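Vie locale | Commerce
Temps de lecture : 2 min

Cluston : le marché couvert ouvrira aussi le samedi après-midi

Le marché couvert de Cluston restera ouvert jusqu'à 18 h le samedi à partir de mars. Les étals fermaient jusqu'ici à 13 h. Le conseil municipal a adopté la mesure pour un essai d'un an.

La mairie avait interrogé les habitants à l'automne. Sur les 625 réponses reçues, une majorité demandait des horaires plus longs en fin de semaine. « Beaucoup de familles travaillent le samedi matin et trouvaient porte close », indique Isabelle Fortin, adjointe au commerce.

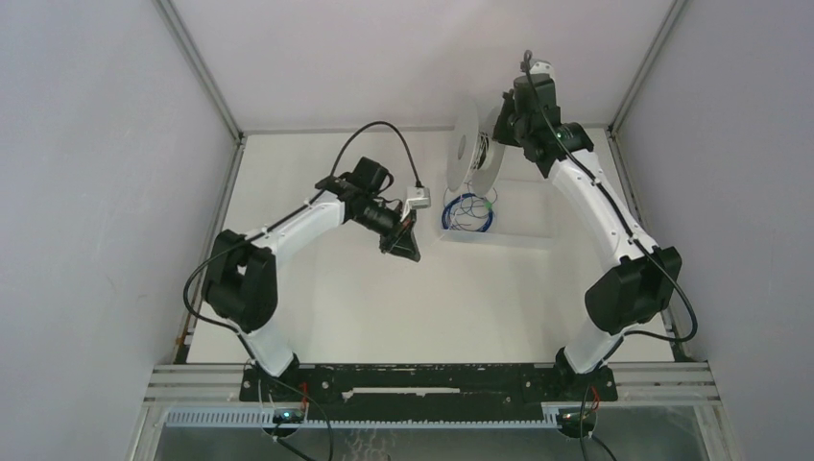 Les commerçants seront-ils obligés de rester l'après-midi ?

Chacun des 56 titulaires d'un emplacement choisira librement ses horaires, à condition de les déclarer un mois à l'avance. Le tarif des places ne change pas.

Le fromager Colton Carrier compte rester jusqu'à la fermeture. Shirley Paquette, maraîchère, préfère attendre l'été : « En mars, je n'ai pas assez de légumes pour tenir la journée. »

L'entrée de la rue Thibodeau fermera à 17 h, celle de la place restera accessible jusqu'au soir.

À lire aussi
- Rue Thibodeau : les travaux reprennent lundi
- La bibliothèque cherche des lecteurs bénévoles
- Piscine : les nouveaux tarifs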